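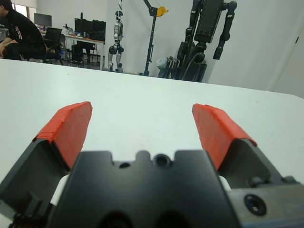 聖バルバラの塔に窓が三つあるのは、父親が作らせたからだと祖母に教わりました、前回の記事とは話が逆になっていませんか、とCelina Bednarekさんからコメントをいただきました。ありがとうございます。返事を書きはじめたら長くなりましたので、新しい記事にします。

前回、私は「父は窓を二つと命じたが、バルバラが三つにした」と書きました。私が子どものときに読んだ本では、そうなっていたからです。コメントを読んでから少し心配になり、日曜日に本棚の本を出して調べました。

まず、話の全体をもう一度書きます。バルバラは、ディオスコロスというお金持ちの異教徒の娘でした。生まれた町は、ニコメディアと書いてある本と、ヘリオポリスと書いてある本があります。父は娘がとても美しいことを心配して、高い塔を建て、その中に住まわせました。父が旅に出ている間に、バルバラはキリスト教の教えを知り、洗礼を受けます。そして塔で働いていた職人たちに、窓をもう一つ開けてくださいと頼みました。父が帰ってきて、なぜ窓が三つあるのかと聞きます。娘は、光は三つの窓から入ります、父と子と聖霊のしるしです、と答えました。父は怒って剣を抜きましたが、娘は逃げました。岩が割れて彼女を隠した、という話もあります。最後には捕まって、裁判官の前に連れていかれ、父が自分の手で娘の首を切りました。その父は、帰り道で雷に打たれて死んだと伝えられています。

私の家にある本のうち、いちばん厚いのは475ページの聖人伝で、結婚する前にOstrowskiという古本屋で買いました。表紙は取れそうですが、字が大きいので読みやすいです。この本でも、窓は最初二つで、三つ目はバルバラの希望です。うすい本のほうには窓の数が書いてなくて、「塔に窓を加えた」とだけあります。父が三つ作らせたという形は、私の本の中には見つかりませんでした。

けれども、Celinaさんのおばあさまが間違っている、と言いたいのではありません。聖人の話は、教会で読まれるだけのものでもないし、台所や畑でも話されます。話す人が変わると、細かいところも変わります。私の母の話では、羊飼いが二人出てきて、一人はバルバラの隠れた場所を父に教え、もう一人は黙っていました。教えた羊飼いの羊は、みんないなごになったそうです。日本の友人にこの話をしましたら、羊がかわいそうだと言われました。確かに羊には罪がないので、私は答えに困りました。

おばあさまがどちらの地方の方か、よろしければ教えてください。私の育ったZatskaでは、隣の村のFanesachと話が少し違っていました。Zatskaではバルバラが木の枝を持っていて、Fanesachでは塔を持っています。像の話です。子どもの私は、二人の別のバルバラがいるのだと思っていました。

枝のことも書きます。12月のはじめ、バルバラの日に、桜の木の枝を切って水にさします。温かい部屋に置くと、クリスマスのころに花が咲きます。牢屋へ連れていかれるとき、彼女の服に枝が引っかかり、彼女はその枝に自分の飲み水を分けた、そして処刑の日に花が咲いた、という言い伝えから来た習慣です。咲けば次の年はよい年になると言いますし、若い娘のいる家では結婚の話もします。私の姉の枝は毎年よく咲きましたが、姉が結婚したのはずっと後になってからでした。

日本に来てからも、この習慣を続けています。最初の年は、どの木の枝を切ってもいいのか分からず、花屋さんで買いました。桜の枝はまだ早いですよと言われて、代わりに啓翁桜という名前の枝を予約しました。一束1000円でした。「けいおうざくら」と読みます。漢字が難しくて、注文の紙に書くのに三回失敗しました。この桜は冬に咲かせるための桜だそうで、クリスマスよりずっと前に全部咲いてしまい、少しさびしかったです。次の年からは、バルバラの日の朝に水に入れて、最初の週は玄関の寒いところに置いています。そうすると、ちょうどよくなりました。

もう一つ、前回の記事の下に、なぜバルバラは鉱山の守護聖人なのかという質問がありました。これには説明がいくつかあるようです。父が雷で死んだので、雷や火や、突然の死から守ってくれる聖人になりました。それで、火薬を使う人たち、つまり大砲の兵隊や鉱夫が彼女に祈るようになったという説明が、私にはいちばん分かりやすいです。岩が割れて彼女を助けたから、という説明も好きです。日本でもトンネルの工事のときに聖バルバラの像を置くことがあると聞いて、とても驚きました。まだ自分の目で見たことはありません。見たことのある方がいましたら、どんな像だったか教えてください。

Zirkellの丘の上に、鉱夫たちが建てた小さいバルバラの礼拝堂があります。石の階段が212段あって、夏休みに祖父と上りました。祖父は途中で必ず休みますが、疲れたとは言わず、景色を見なさいと言いました。中の壁の絵では、塔の窓が二つしか描かれていません。三つ目の場所は壁のしっくいが落ちていて、もともと窓があったのか、画家が描かなかったのか、私には分かりません。祖父は、三つ目はこれから開けるところだと言っていました。この説明だと、絵はバルバラが職人に頼む前の日ということになります。

前回の記事は、窓のところに「私の読んだ本では」という言葉を足して直しました。ついでに「塔」の字が一か所「搭」になっていたのも直しました。搭乗の搭だと、夫が見つけてくれました。

次は聖ニコラオスのことを書くつもりです。日本語の本では、ニコラウス、ニコラオス、ニコライといろいろな名前になっているので、どれを使うか木曜日までに決めます。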